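Search notebook entries Search

Wrapping bench, notebook
6 November 2025
Entered by Annelies Bachmann

Bouquet work again. Same table covering as before, the whitish one with the gray leaves and the tan-orange blossoms. Zyanya Cárdenas wants one way of wrapping settled before April so the Drilska sets all look alike, and we're still going back and forth on the paper.

Notes on the red. It holds a long cone well and the slanted top suits the big roses. The blooms sit with the dark leaves filling in between them and the paper, and the two peach ones on their own stem can go off to the right without looking lost. Ribbon is the cream one, wrapped in overlapping bands around the middle, one tail left long.

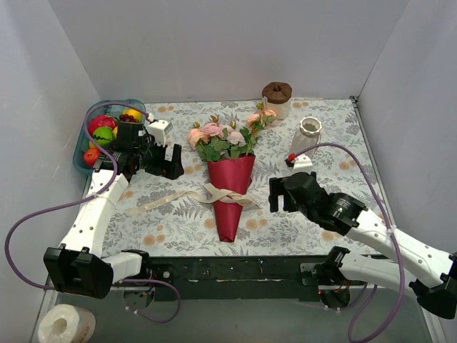 Ribbon stock is fine. The Wyss roll is marked 100 yards and hardly started. I'd like to try tails of equal length next time and see if Zyanya prefers them. She thinks the bow we used in April was too fussy, and I agree. Plain bands are quicker and they lie flatter.

Brown paper next. The Brillari order came in under number 369, satin finish on one side. It creases if you fold it twice in the same place, so decide where the fold goes before starting. Stems go down first with the ends brought together, leaves toward the top, then the sheet comes over. Small thorns and side twigs on the stems catch the paper if you drag them — lift and set down. 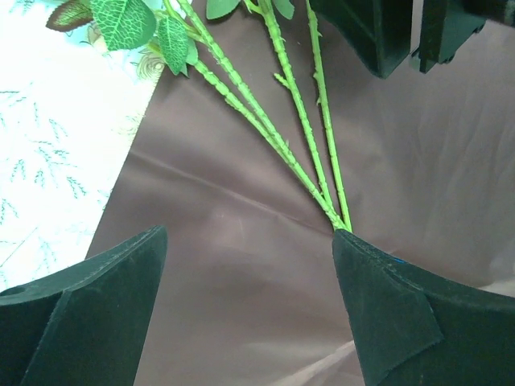
Notebook 7, p. 100

Brown against green is better than I expected. Zyanya would still keep red for the mixed roses and use brown for anything with fewer blooms. I've written that on the card by the shelf.

To do:
- ask Drorix for a price on 3,000 sheets, both colors
- cut a card template for the cone so the tip comes out the same width
- wipe down the leaves, the big toothed ones hold dust along the veins
- find the second pair of scissors

Left to decide: whether the tip gets rolled or folded under. Rolled for now.

Contact: Annelies Bachmann, wrapping bench
© 2025 Drilska workshop notebooks
Back to top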